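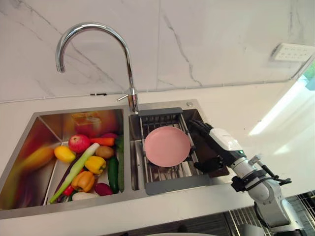 Home Notebook Parts Schedule Log in

August, 4:15 pm
Sink task, Grarcombe student project

Went through the plate runs again before writing anything on the poster. The draft says the policy "handles dishes." It handles one pink plate, on one rack, in one sink. I'd like that sentence gone before the Tasier people visit.

Current count is 3839 episodes in the folder. After dropping duplicates and the ones where the logger died, 2697 usable. Of those, 972 are the plate. The rest is produce, and most of the produce is apple and carrot, which are the easy ones. The leek barely appears and the chili pepper is worse. If we pile the basin with fake vegetables and then only ever ask for the apple, I don't see what the pile is testing.

Things I don't believe yet:

The 60 runs with no failures. Same afternoon, same operator resetting the plate, left of center on the rack every time. I want them redone with the plate moved toward either end and turned over. Prediction, for the record: under half.

The claim that window light makes no difference. We have never run with the blind down. Steel, chrome faucet, daylight from the right – it would be strange if it made no difference at all.

That the plate edge grasp is "learned." Replayed one demo open loop with the policy switched off and it looked much the same to me. Somebody else please try this and write down what you get, including if I'm wrong.

Zabala script still rounds the grip width in the log. Fixed locally, not pushed. Don't compare old and new widths.

Rollov mount: screws checked, no play. Wrist cable loop is fine through the reach to the rack but I don't like it on the far side of the left basin. Keep the speed down over there.

Next: blind down, plate shifted, 60 runs, and log the misses as misses. "Retry ok" goes in its own column – last time it was counted as a success and we argued for an hour.

Contact the lab | © Grarcombe Robotics Notebook | Back to top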